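Last updated: February

Hi all, quick update on the Ledau handling rules. We've logged 1,241 grips against the draft now, and I'm pretty happy with it! The Zukness folks wanted the speed limit near people written in plain words, so I redid that page (twice).

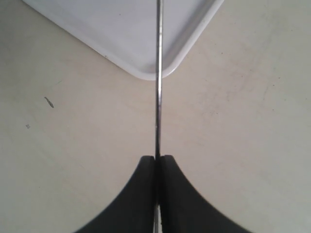 Rule four, on slim parts, took the most arguing. I want the grip point written down for every part, and with something as skinny as that metal rod between the two black fingers, "somewhere in the middle" won't do. Jallden gets the new draft next.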